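Print this page | E-mail this page

Workshop tips: small repairs on a clear bench

Most small repair jobs go wrong before the first screw is out. The light is behind you, the right bit is in a drawer in the kitchen, and there is a mug where the lid of the thing ought to go. The tips on this page come from the repair evenings at Warkton and from readers' letters. They cover the surface you work on, the loose cables that come with most jobs, and the use of a small electric screwdriver.

Start with the bench

Clear it completely. Pushing things to the back does not count, as they creep forward again as soon as you need elbow room. Take everything off, wipe the top with a damp cloth and dry it, then bring back only what the job calls for.

A pale, matt top is best for small work. Dark screws show up at once against white or light grey, and there is no glare from the lamp. If your bench is old and stained, paint it with two thin coats of eggshell, or lay a sheet of white board over it and tape down the corners.

Keep the wall behind the bench plain as well. Racks of tools look handy, but things fall off them into open casings. Put the rack at the side, where you can reach it with a half turn.
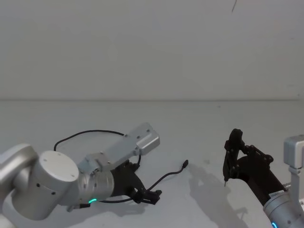 A clear white top and a plain wall behind it.

Nives Cocco wrote in to say that she keeps a shallow tray on a stool next to her bench and puts every tool back in it between steps. It works well if you have the floor space. A deep windowsill will do instead.

Check the lighting after dark, when you are likely to be using it. One lamp gives one hard shadow, usually right over the screw you are after. Two lamps, one each side, soften it. A 40 watt bulb of the old sort was plenty for a bench this size, and the LED packets still give the matching figure on the back.

Cables

Unplug the item at the wall before you do anything else, and leave the plug where you can see it. If you are fitting a new lead, uncoil it the night before and let it lie straight. A lead that has been wound tight in a packet will pull the work round as you try to line up the screws.

Run your fingers along the whole length of any lead you mean to use again. Feel for flat spots, nicks and stiff places, and look hard at the two ends, which take most of the bending. Do not tape over damage on a mains lead. Replace it.

Hold the cable close to the part you are working on and keep the slack to one side. Gripping it a long way back lets the end wander. When it has to pass through a clamp or a grommet, feed it through first and leave the clamp loose until the length inside is right. Only then tighten, a little on each screw in turn.
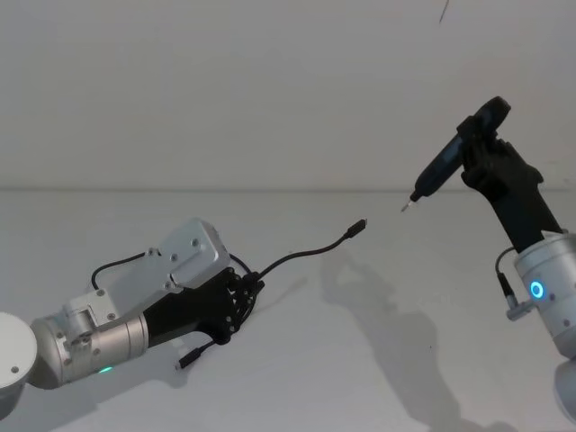 Pen-shaped electric screwdrivers are cheap now and they save a good deal of wrist ache on jobs with a lot of small screws. Use one for the long middle part of the turn only. Break the screw loose by hand, run it out with the driver, and on the way back run it in and finish by hand. Plastic threads strip very easily and you will not feel it happen through a motor.

Match the bit to the screw with care. If it rocks in the head, go up a size. Try the direction switch in the air before you touch the screw, every time, even if you are sure.

Start each screw by hand too. Turn it backwards gently until you feel it drop into the old thread, then forwards. This stops you cutting a second thread across the first.

Aldo Martinelli suggests drawing the outline of the casing on card and pushing each screw through the card at the spot it came from. It is slower, but the lengths often differ by a millimetre or two, and a long screw in a short hole can come straight out through the front.

Putting away

Coil leads in loose loops as wide as your hand and fasten them with a strip of hook-and-loop tape. Wire ties cut into the cover in time. Label the coil if it does not belong to something obvious.

Charge the screwdriver before it goes back in its case, and check it again if it has not been used for 6 months. Sweep the bench with a soft brush onto a sheet of paper and look through the sweepings before you tip them in the bin.

Print this page | E-mail this page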